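Finger pads compared in Etville gripper trial

A small engineering group in Etville has finished the first stage of a comparison between two finger pad types for the Fivitz hand-held gripper, a manually operated tool used to record grasping demonstrations that are later replayed on a fixed arm.

The trial was run by Lindqvist, which supplies end effectors to packaging and light assembly firms. It covers 4 combinations of finger pad and wide-angle lens. Each was put through the same set of desktop handling tasks in an ordinary office, with the usual stationery and cartons left where they were. A total of 2,617 demonstrations were recorded in May, of which 2,258 passed the checks for tracking loss and timing.

Joar Hovland, who led the work, said the office was chosen over a test bench for its clutter.

"A bench with a grey backdrop flatters the tracking," he said. "A desk with boxes, chairs and a glass-fronted cabinet behind it gives you the errors you will get at a customer site."

The computer mouse was among the harder objects in the set. Its shell is rounded and narrows towards the front, so small errors in approach angle alter where the pads make contact.
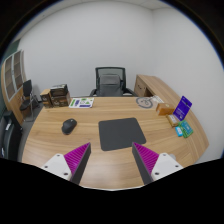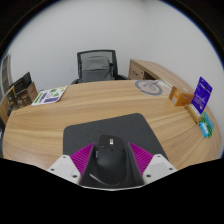
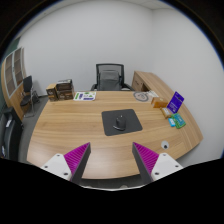
The desktop station, with the ribbed magenta pads fitted to both fingers.

According to the group's summary, ribbed pads held their grip over a wider range of approach angles than the smooth pads used for comparison. The difference was largest on curved plastic and close to nil on cardboard. Ribbed pads also left the object slightly rotated on release more often, and this will matter for placement tasks with a tight tolerance.

Lens choice had less effect on the result than expected. The wider of the two lenses kept more of the room in view and recovered sooner after fast wrist movements, but distortion near the border made calibration slower. Hovland said the group would keep the wider lens and revise the calibration routine.

Almost 1,440 of the accepted recordings will now be used to train a controller for a six-axis arm at the company's Dellevberg workshop. The remainder will be held back for testing. The arm will carry the same fingers and lens as the hand-held unit – a condition the group set early, after a previous controller failed to transfer between two mounts of different colour and width.

Results from the arm will be reported separately. Lindqvist has not decided whether the smooth pads will stay in its catalogue.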